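Brukdale Evening Classes
Running a Small Kitchen, session 4: where things live
Handout to keep (bring it back next time, I never print enough)

Last session we did cupboards, and I promised we'd get on to the stuff that never makes it into a cupboard. I mean the things you reach for twenty times a day and would be cross to have to open a door for. Spoons, chopsticks, the tin opener, scissors, that one knife. I get more questions about these than about anything else on the course, so I've given them the whole evening.

Start with the pot test. Go home, take everything out of whatever holds your utensils and lay it on the table. Put back only what you've used since our last class. Abdelilah Ragab did this in the December group and found he owned 11 spatulas, and he swears he bought one of them. Whatever's left on the table goes in a box with a lid, and the box goes somewhere slightly annoying to get at. If you haven't been up to fetch anything out of it by the end of the course, you know what to do!

Now, the holder itself. People spend silly money on these and you really needn't. You want something heavy enough or wide enough at the bottom not to tip, and you want to be able to get your hand (and a sponge) right down inside it. If it has holes in the base, stand it on a saucer. Plastic is fine. Mine is scuffed to bits and works as well as the day I got it.

What goes in it is where we disagreed last time, so let me put my side in writing. I keep eating things and cooking things apart. Soup spoons and chopsticks can share a pot very happily, they're both wanted at the same moment and by the same people. Ladles and fish slices live by the hob. Once you mix them, somebody is always digging about for a spoon with the noodles going cold.
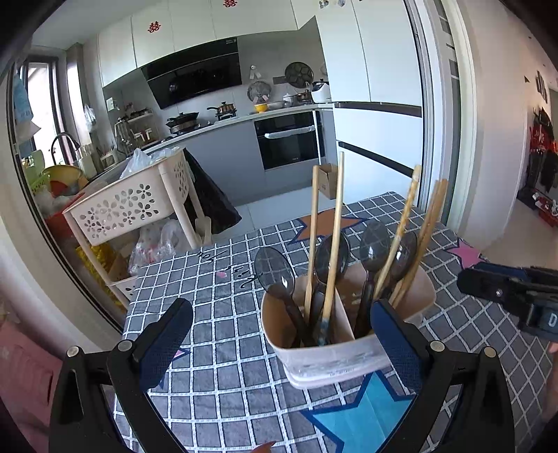
Which way up? Spoons with the bowls at the top, please, at least in a shared pot. You can see what you're grabbing and you don't need to rummage. Paora Bright argued for handles up, on the grounds that everyone's fingers end up on the part you eat from, and I do take the point. If you've got small children helping themselves, Paora's way is probably better. Pick one and tell the household.

Chopsticks are taller than nearly everything else and they lean. Let them. A fairly full pot holds them up and a half-empty one lets them sprawl, so a smaller pot often looks tidier than a big one. Dry wooden ones properly before they go in. I lay mine flat on a tea towel overnight, as the ends that sit at the bottom of the pot are the ones that go musty. Do the inside of the pot while you're at it, once a week, hot water and a drop of washing-up liquid.

Table or worktop? If you eat in the kitchen, put it on the table and leave it there. A wipeable tablecloth with a loud pattern will forgive you a lot of drips. If you've a rolling cart, keep it for the bulky, light stuff like spare bags. I tried my spoons on one and they ended up in the hallway.

For next time

Do the pot test and write down what came out. A list on the back of an envelope will do.

Measure the gap beside your fridge or cooker, width and depth. Mine is 34 cm and I've got more into it than you'd believe.

Have a think about carrier bags, which is our next topic. I once counted 300 in my mother's kitchen and she still wouldn't let me take any home.

Tea is at the back as usual, and please rinse your own mug.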